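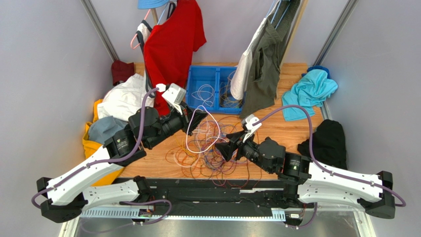
Fig. 4. Both arms at the wire tangle, two-compartment bin behind.

Section 4: Before You Run a Cable Sorting Job

The Ormont safety sheet says a two-arm cell is "ready when the light is green." Don't take that at face value. The light tells you the controller has booted and very little else.

1. Press the stop button and try to jog each arm. If either one moves, tag the cell out and call Jarmo Rissanen at ext. 1313.

2. Follow the cable on the outside of each arm from base to wrist. Check for slack with the arm stretched out and again with it folded.

3. Look for clothing near the tabletop edge. The sheet allows it. We have yet to see a test that backs this up, so move anything an elbow could reach.

4. Set both grippers to low force. The Heinonen default was picked for rigid parts.

CAUTION: Never pull on a wire while a gripper is closed on it, even in pause. Pause holds position and does not cut power.

NOTE: Collision avoidance between the arms covers the links only. Wire held by both grippers is not modeled, whatever the brochure implies. Keep a hand at the stop button for the first two runs.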